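Project report, Kitchen Things course, spring term
Ernő Bozsik and Viktória Medve
March 2021

## What we wanted to find out

Everybody in our dorm complains about the bowl cupboard. You open it, reach for the one bowl you want, and it's under four others! So our question for the term project was a simple one: if you have a set of colored plastic bowls in different sizes and a single slatted rack to keep them on, what is the best way to stack them? By best we meant easy to get a bowl out, easy to put one back, good air flow for drying, and nice to look at (Viktória insisted on that last one and she was right).

We both really enjoyed this project. It sounds like a tiny subject and it kept growing on us.

## The bowls and the rack

The bowls are plastic and came from the Mumitz shop in Hurkbridge, bought over two trips. We went for strong colors on purpose, with teal, green, orange and red in the mix, so we could say "get the teal one" and both know what was meant. They nest, though some pairs sit snugly and others wobble a little.

The rack is a low wooden bench with a slatted top on four legs. Ernő got it from a secondhand place called Pintér, where it was sold as a plant stand. The wood is pale and has no varnish on it, and it has a nice smell. We had a wire rack from Kastex as the backup plan, but the small bowls tipped on it so we dropped it in the first week.

We like the slats a lot. Water drips straight through, and a bowl standing upside down can still get air from underneath. The one thing to watch is the foot ring. If a small bowl's ring lands right on a gap it can rock, so you shift it over a bit and it's fine.

## Layouts we tried

**One big tower.** Everything nested in one pile, largest at the bottom. It takes up very little room and looks great from the front. Getting the bottom bowl out means lifting the whole tower, and Viktória's roommate gave up on it after two days.

**All in a row.** No nesting at all. Wonderful for drying and hopeless for space. The rack was full long before we ran out of bowls.

**Two stacks.** Bowls split into a low pile and a taller one, with a clear strip of rack between them. You can get both hands around either pile without knocking the other. This was the one people put bowls back into correctly without being told, which made us very happy.

**One stack plus a loose bowl.** The biggest bowl gets a place of its own and the rest nest together beside it. Good if you make a lot of salad!

## How we tested

We asked people on our hall to fetch a bowl by color and put it back again, and we timed them with a phone. Altogether we got 90 fetches across the layouts, from 17 people. We know this is not a giant study, and a few people did it while talking to friends, so we left our times in the appendix as they are and didn't do fancy math on them.

For drying we rinsed the bowls, put them out and checked with a paper towel after 50 minutes. In the row layout almost everything was dry. In the nested layouts the outer rims were fine and the insides were still damp, so our advice is to dry first and stack later.

Color order turned out to matter more than we guessed. When neighboring bowls in a pile had very different colors, people found theirs by the rim alone and didn't have to lift anything to check.
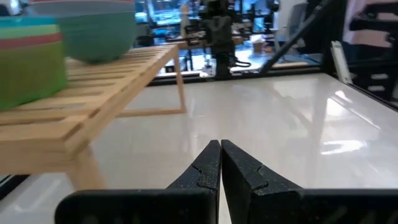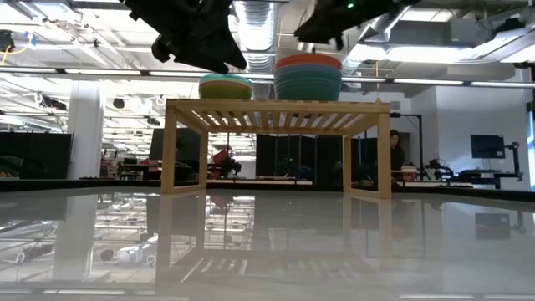
## What we would do differently

We would start with the two stack layout and spend the whole term on variations of it. How far apart should the piles be? Should the bowl you use most be on top, or should size always win? We argued about this on the bus more than once and still don't agree. Ernő is for size, Viktória is for most used.

We'd also like to try heavier bowls. Plastic is forgiving, and a pile of ceramic ones might need a sturdier rack and a shorter stack.

If we get the kitchen again in July we want to run the fetch test with younger kids, who would be reaching up to the rack from a completely different height. Ernő has already started sketching a lower version with the slats closer together so the small bowls can't rock. Viktória is keeping the bowls at her place until then, in two stacks.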